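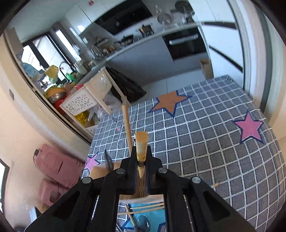
A star-patterned tablecloth under a gripper holding a slender wooden stick.

Atif Afridi on running driverless shuttles in a small city
19/09/2026

Atif Afridi runs the shuttle program at Watico, which operates three driverless vehicles in Horkurby. The route links the bus station, the hospital and the college. He spoke to us by phone between two meetings with the city.

Afridi came to the job from bus scheduling. He says that helped more than any software background would have.

"People ask me about sensors all the time," he said. "Most of my week is stops, curbs and timetables. If a delivery van is parked in the stop, the shuttle waits. A bus driver would pull up next to it and open the doors."

The service opened in July and carried 2745 riders in its first month. Afridi had expected around 100 a day and was close. Hospital staff make up the largest group, mostly at shift change.

Each shuttle still has an attendant on board. Watico has asked the city to let it move to remote supervision on the hospital leg, and the city wants more data first. "I think that's fair," Afridi said. "They have to answer the phone when somebody complains."

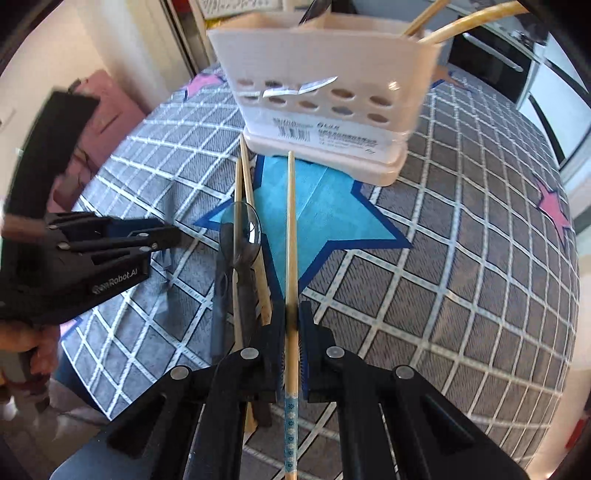 The trouble with left turns

The hardest spot on the route is the left turn onto Ojeda Street, where there is no turn signal. In the first weeks the shuttles would sit there through several gaps that a person would have taken. Drivers behind them used their horns.

Dristton, which supplies the driving software, sent an update that shortened the average wait to 39 seconds. Afridi would like it lower. He has also asked the city for a turn arrow, and he expects to get that before the next update.
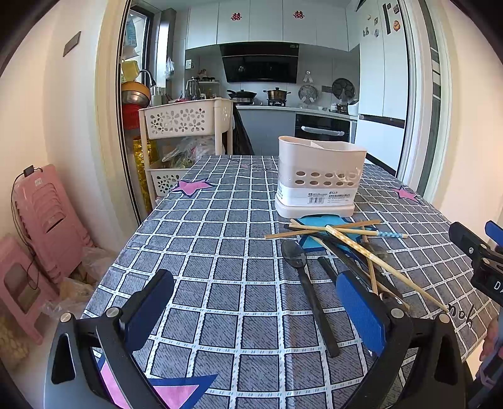
He doesn't see the shuttles replacing the city's regular buses. They are slow, they seat few people, and snow is still an open question. The attendants have been told to park them if the lane lines are covered.

"Ask me again in spring," he said. "We'll have had a winter by then, and I'll know what it costs to run."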